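How I plan a roof survey flight (and what I do about gulls)

I get asked this a lot at club nights, so I've finally typed it up. It's the routine I use for small roof jobs, the village hall sort of thing, with a light camera drone. I'm not a surveyor, I just take the pictures that surveyors look at, and I'm sure some of you do it differently!

Start with the paperwork

Before you charge a single battery, check that your flyer ID and operator ID are in date, and that the label on the drone hasn't rubbed off (mine had, in June, and I only spotted it in the car park). Get the building owner's permission in writing. An email will do. Then look at an up-to-date airspace map for restrictions, and look again on the morning, as temporary ones do pop up.

If you're anywhere near houses or a school, read the rules for your weight of drone properly. I keep a printed copy in the case and I still have to look things up.

Walk the site

Leave the drone in its case and walk right round the building. I'm looking for wires, aerials, flagpoles, trees and anywhere people might wander out of a door without looking up. I also pick my take-off spot, plus a second one in case somebody parks on the first.

Then I stand still for six minutes and watch the birds. It feels daft but do it anyway. If gulls are going back and forth to the same chimney, or there's one on the ridge shouting at you, there's a fair chance of a nest, and I'd come back outside the breeding season. At the Dekby job Lutfa Wickramasinghe and I packed up without flying at all, and the client was perfectly nice about it.

Sketch the flight

I draw the roof as a rectangle on paper and rule lines across it like a lawn, with the photos overlapping by 80 per cent along each line. That sounds greedy, but the stitching software likes it, and a gap over the one valley gutter they wanted to see is very annoying. Mark the highest point on the sketch and set your return-to-home height well above it.

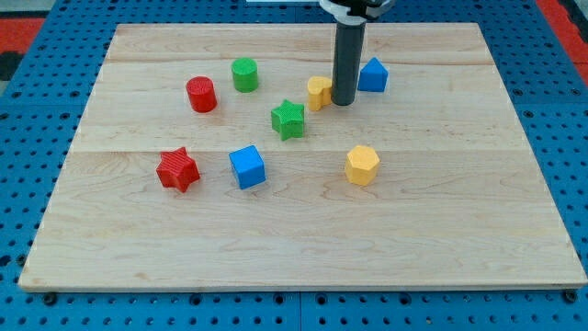
Rurthorpe Model Flying and Drone Club

Flying it

Always have a spotter. Your eyes keep sliding down to the screen, however good you think you are, and a bird coming from behind is exactly what you'll miss. Alina Mocanu usually spots for me and we've agreed on three words: "bird", "person" and "down". "Down" means I land, no discussion.

If a gull does take an interest, don't try to chase it off. Stop the survey, move away from the building steadily and land at whichever of your two spots is clear. Keep an eye on where people are standing while you do it. Wait a good while before you think about going up again, and if the bird is still circling, go home.

Afterwards

Check the props with a fingertip (battery out first, please) for nicks along the edge. I change mine at the slightest mark. Copy the photos to two places before you wipe the card, and write up your log while you still remember the wind. If anything was hit or hurt, look up what has to be reported and get it done the same day.

Spare prop sets are in the Lozano cupboard at the clubhouse, bottom shelf. Put your name on the sheet if you take one.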